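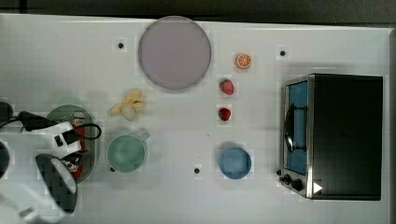 Slide 1. Overhead view of the kitchen table setup, arm on the left, toaster oven on the right.

Speaker notes – Two grippers, one table: what we learned swapping hands on the Ospina arm
Chelsea Rowbotham, Riteo
Filed under: Manipulation, Lab Talks

We use cookies to remember your preferences and measure site traffic. Accept / Manage settings

SLIDE 1

Leave this one up while people sit down. Say who I am and that the work was done at the Climinthorpe lab with the same arm and the same controller throughout. Only the gripper changed.

Point out the overhead view. The planner gets this view and the joint readings, nothing else. No wrist camera in any of the runs I report today. Somebody always asks, so say it now.

Mention the mix of objects. Plates, a mug, a bowl, fruit, a packaged item. We wanted soft and hard things on the same table so that one force setting could not suit all of them.

SLIDE 2 – The two grippers

Gripper A is the parallel jaw that came with the arm. Flat pads, position control, a current limit we set ourselves.
Gripper B is the Givby. Same mounting pattern, compliant fingers, its own force loop. It is 164 grams heavier, and we had to redo the payload settings before the arm would hold still at full reach.

Don't spend long here. The spec table is in the handout.

SLIDE 3 – Protocol

200 picks per gripper. Half on rigid objects, half on soft ones, so 100 of each.
Objects go back to marked start poses between trials.
A pick counts if the object is lifted, moved to the target plate or bowl, and released without a person stepping in. Damage is scored separately.

Explain the damage score. For fruit it is a visible dent or tear, judged by a second person who does not know which gripper was used. We changed fruit every Monday and more often when it got soft. Strawberries did not last the week.

SLIDE 4 – Rigid objects

Gripper A was a little better. The mug was the clearest case: the flat pads close on the handle and stay there. The Givby fingers bend around the handle and the mug swings on the way to the target. Play the clip, ten seconds, no sound.

Plates were bad for both. A flat plate gives neither gripper much of an edge to get under. We ended up sliding the plate to the table edge first. That adds time and I don't love it.

SLIDE 5 – Soft objects

Givby was clearly better here. Gripper A could pick a strawberry, but the force that held it was very close to the force that marked it.

Peeled banana: talk about this one for a minute. The open peel confuses the grasp detector, which likes to go for a flap. With Gripper A that usually meant a torn flap and no banana. With the Givby the grasp was just as wrong, but the finger slipped off and the retry often worked.

Orange slices lie flat and are thin. Same trouble as the plates, smaller scale.

SLIDE 6 – Camera problems

The arm hides its own target. When the gripper is over a plate the overhead camera loses a good part of whatever is on it. We tried moving the camera and gained one side and lost the other.

The cable at the wrist also shows up in the view. The detector called it an object a few times in November. We masked it. Rerouting would be better.

Reflections from the oven door – short mention, skip if running late.

SLIDE 7 – Controller timing

Planner to first motion was under 500 milliseconds for both grippers. The Givby's own force loop adds a pause at contact. You can see it in the plots but it did not change the success counts.

SLIDE 8 – What we are doing next

Keep the Givby on for the food work.
Try harder pads on the Givby fingers for handles.
Second camera, low and to the side. Mount is being printed.
Oven door tests have not started. If asked, say so and move on.

Questions. Handouts are by the door, raw trial logs on request.

Last updated: November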